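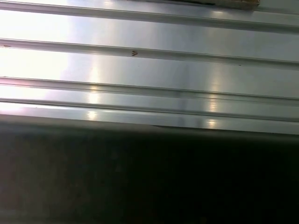

Print this page | E-mail this page

Setting up the wrist camera and gripper on our PC teardown cell

I look after the teardown cell at Floscombe, and most of the calls I get are about the same thing – the arm comes down a hair off and the fingers miss whatever they were meant to grab. Nine times out of ten it's the setup, so let's go through mine.

Start with the arm parked and the power to the gripper off. Wipe the slatted work surface with a dry lint-free cloth, ridges and grooves both, then do the camera lens with a fresh one. Check the bracket screws while you're there. Mine like to creep loose (Shota Sasaki swears by thread locker, I just check them every January and every time we change fingers).

Next, run the camera calibration and save it under a new number. We're on 507 now. Please don't overwrite the old one! I did that once with 500 and Peiyu Wan still brings it up.

Now put a scrap computer on its side, panel off, and jog the arm down over the board at the slowest speed. Stop above the processor and look at it from 2 sides before you go any lower.
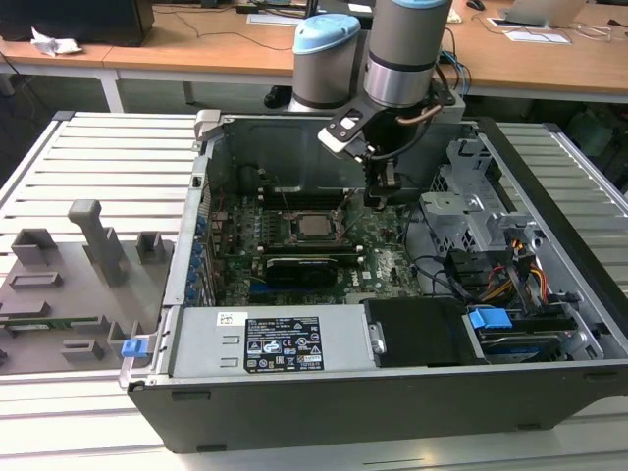

Gripper over the motherboard, near the CPU socket. The fixture plate is to the left of the case.

Move the hose and cables by hand through the wrist's full turn, with the arm stopped. If anything pulls tight, add slack at the wrist and try again.

Last, save the approach point and run it 21 times with nothing to grip. If it drifts, go back to the screws first – then recalibrate.

We use cookies to remember your settings. OK

Contact | Copyright Korletey | Back to top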